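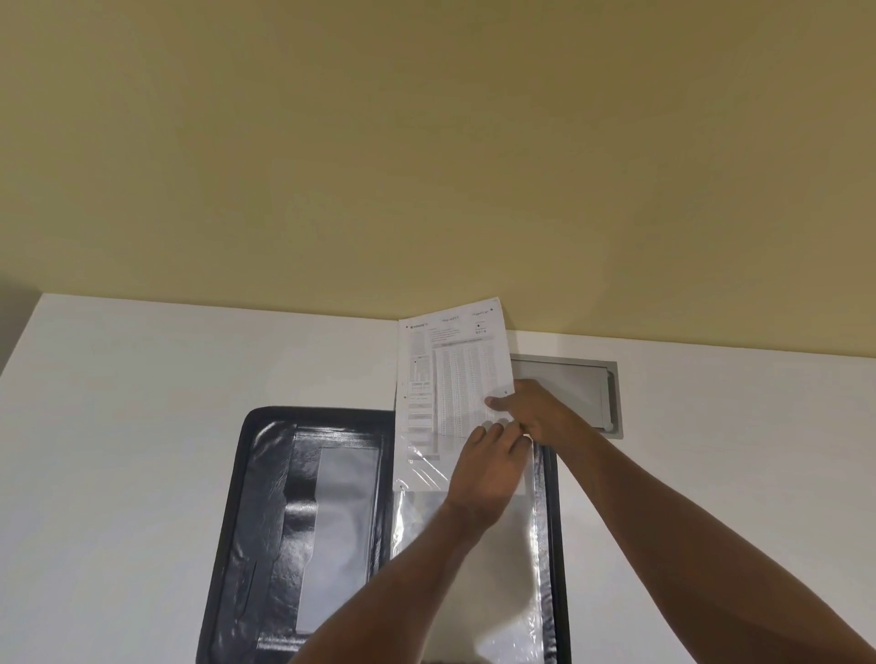 An open zippered folder on a white desk.

Home buyers in Bremham who have been putting off the paperwork may be glad to hear that Skirdale, the small mortgage lender on the north side of town, is cutting the fee on its fixed-rate loans

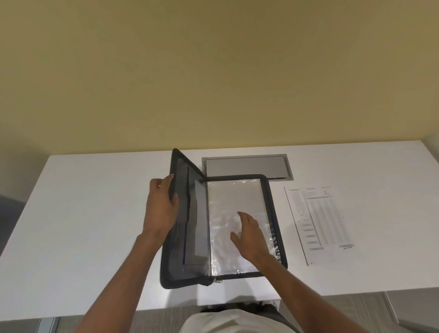
By Oda Björklund | August 2026

The application fee drops from $658 to $246 for anyone buying a first home, and it stays there until the end of January, so there is no need to rush through your bank statements at the kitchen table tonight (though we know how that goes!). The lender is leaving its rates alone for now.

"We kept hearing from young couples who had the down payment saved and then got stuck on the extras," said Alcides Toledo, who runs the home loan desk. "It's a lot of money to find in the same month as the movers."

Buyers will still need two years of tax returns and three recent pay stubs. Those who applied at the old price and haven't closed yet can ask for the difference back — a phone call will do it, Toledo said, and his staff are happy to walk people through the form.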